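Craft table news, 13 Aug 2019

Quick one this time as the hall newsletter goes to print tonight and I've still got the raffle bit to type up. Lots of you asked for a write-up of the summer table games so you can do them at home, so that's most of this. Sorry for the state of it.

**Plate games – how we play them**

Everything starts with one plate. Round, pale, nearly flat. Not a dinner plate with a deep well, things slide to the middle and then it's no contest. Rodica brought hers from home in April and we've used that sort ever since.

Then a few odds and ends off the desk or out of the drawer. A puzzle cube is the favourite by miles. It sits nicely, it's bright, and the little ones can tell you which colour is facing up without being asked twice.

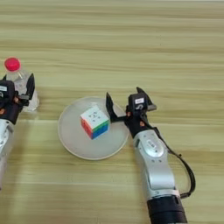 First game is just "on and off". One person puts a thing on the plate, next person takes it off and puts it back where it came from. Sounds like nothing. Try it with six things and a five year old who has opinions. The rule is the thing has to go back the way round it was, so if the cube had white on top it goes back with white on top. Nelu Ursu is the strictest judge of this we have ever had and he is eight.

Second game is the memory one. Lay your things out in a row, have a good look, eyes shut, somebody moves one item on to the plate. Eyes open, say where it used to live. Harder than the old tea towel version where you take something away, becuase everything is still there and you're remembering gaps.

Good things to use, from what's worked at Grerncombe:

- a water bottle with a bright cap, lid on TIGHT please
- a marker pen, also lid on
- a puzzle cube
- something small and green or yellow that shows up well on wood
- a plate, obviously

Things that haven't worked: marbles, anything with glitter, Sorin's house keys (lost for a whole afternoon, found in the biscuit tin).

A row is better than a heap. We tried heaps. With a heap you get arguments about what counts as touching. Leave a hand's width between each thing and put the plate in the middle, tall stuff out to one side so it doesn't get elbowed.

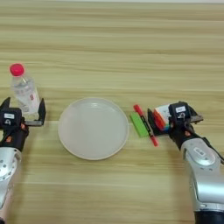 Keep the middle clear till the first go. Saves a false start, and the smaller children do like to be the one who puts the first thing down.

If you're playing in pairs, one sits each side and you each look after your own end. Left-hand person does the bottle end, right-hand person does the little bits. Swap after 2 rounds. Delia Crăciun plays a version with her grandchildren where you can't talk at all, only point, and says it's the quietest half hour of her week. Might pinch that for next time.

**Pens**

Now, pens. Pens are the tricky one and worth a section of there own. They roll. A cube stays put, a pen goes for a wander and ends up under the radiator. Lay it across the plate at a slant, so both ends are near the rim, and it behaves much better. Put it down from the middle, not the end, or it swings round and knocks the next thing.

We do a pens-only round for the older ones. Pick up, lay across, let go, hands in lap. If it's still on the plate when you've said your own name backwards you get the point. Killian Bodin has an unfair disadvantage here and would like it noted.

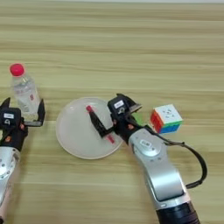 Does it matter what sort of pen we use at home?

Any chunky marker will do, the fatter the better for small hands. Thin biros are a pain on a smooth plate, so save those for the grown-ups' round.

Also had a few people asking about scoring. We don't, much. One point for a clean go, nothing for a drop, and a drop isn't the end of the world. Rodica keeps the tally on the back of a Lungu bakery bag and then we eat what was in the bag, so the record is patchy. Top score over the whole summer is Nelu with 624, which I have checked and which his mum has also checked. All the children together got to 1,290. Last summer was 1,043 so well done everybody.

**Putting away**

Bit of a moan, sorry. Could whoever is last please put the things back in the row before they go in the box, then box them one at a time. I know it sounds fussy. It's only so we can see if something's missing. Last week a cube went home in somebody's coat (no names, it came back, thank you).

Order for the box is bottle first, standing up in the corner, plate flat on the bottom with a cloth over it, cube on the cloth, pens down the side.

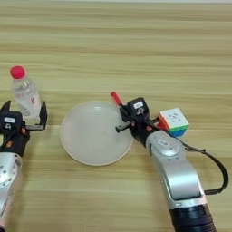 Bottles: please empty them before they go in the box. We use them full at the table so they don't topple at the first nudge, but a full one on its side in a cardboard box all week is asking for it. Cap back on after, the caps walk off.

Wipe the table along the grain, dry cloth, no spray. Sorin Ilie has offered to oil it over the half term and will want help shifting it, so if you have a strong back and a free morning have a word with him.

Still after: one more plate the same sort as Rodica's, a box with a lid that fits, and any puzzle cubes lying about at home. Missing stickers fine. Leave them with Delia at the door.

Back at the usual time next week, older ones first. Bring a drink.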